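**Month end takes us 12 working days. Where do we even start?**

Asked by quietledger, Apr 19, 2025

I run finance for a mid-sized distributor. We are three people, one of whom is me. The ledger lives in Bonora, purchase orders live in Kundico, and everything else lives in a workbook with 118 tabs which my predecessor described at handover as "fairly intuitive".

Closing the month takes us 12 working days, so we get a short breather before doing it again. The board would like the numbers by day five and a new system by September. I'd like to know what to fix before anybody buys anything. Has anyone done this with a small team and lived?

## Answers

### Ľubica Hrnčiar (accepted)

Don't look at software yet. Every vendor will show you a dashboard with a green arrow on it, and you'll want the arrow.

Write down what happens each day of the close for one real month: who did it, what they were waiting for, who they had to chase. When we did ours at Shahbazi we found four days were spent waiting for the warehouse to confirm goods received, and the warehouse had no idea we were waiting. We asked them. They sent it the next morning, slightly hurt.

After that:

- Set an accruals threshold. We had people accruing for window cleaning.
- Reconcile the bank weekly. Daily if you can stand it.
- Go through the tabs and ask who reads each one. Hide the ones with no reader for a month before you delete them. You'll get one angry email, usually about a tab you'd have sworn was dead.
- Agree a cut-off date with purchasing, in writing, and then keep to it when the sales director comes round looking sad.

We got from 15 days to eight that way with the same ledger we'd always had. Day five took another year and did need new software, so I wouldn't promise September to anyone.
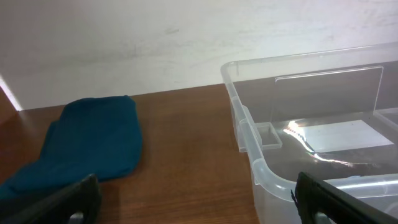
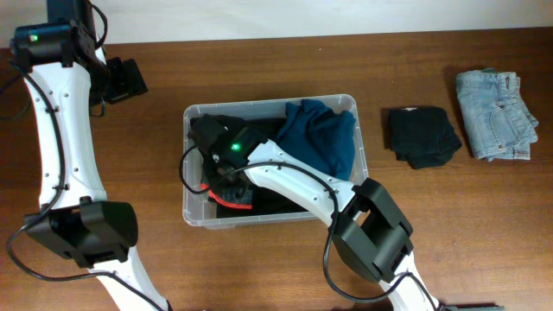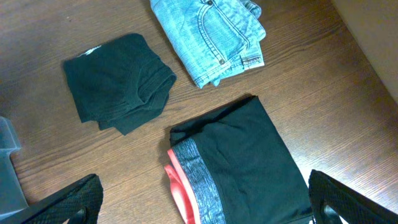
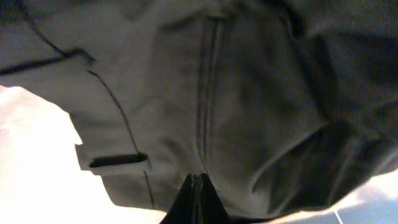 ### gendside_refugee

Get a proper system. We moved to Gendside and it does everything automatically. Intercompany still has to be done by hand, and fixed assets, and VAT if it's a quarter end. But everything else. Our close is much quicker now, although we also sold a subsidiary, which may have helped.

Clean your supplier list first. We had one haulier in there 3 times under different spellings and paid two of them.

### spreadsheet_tom

118 tabs is nothing. Have you tried turning off automatic calculation?

**quietledger replied:** It's been off since before I joined. I found out in my second month, after the forecast went out.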